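Search stories
Home / Short fiction
12 shares – 3 comments

The Rurkstead office of Wavitz cleared flats after tenancies ended. Until July the crew had been four people and a van. Then the contract changed, and the crew became one operator, at a desk, with a headset and a fault log.

She had cleared tables by hand for years. Now she approved it. The unit proposed a grasp, she pressed the key, and the log took a line. Target rate was 80 items a shift.
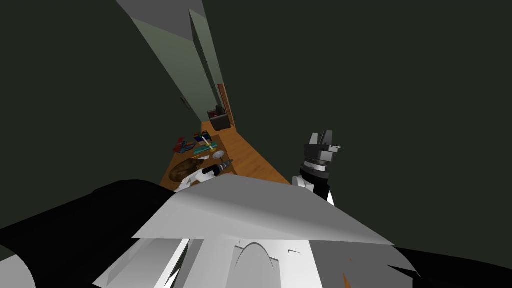
Words by Koskela
Wednesday, April 28, 2021

The bottle lay on its side near the basket. The unit classed it as glass, intact, and asked for a decision: keep or discard. There was no third key.

In the old crew they would have read the label aloud and argued. She noticed that her hands had moved on the desk, one palm up, as if to take the weight.

She pressed keep. The log asked for a reason, at most 1000 characters. She typed "bottle" and waited for the left arm.

At lunch she rang the depot and asked who had the van now.

We use cookies to improve your reading. Accept / Manage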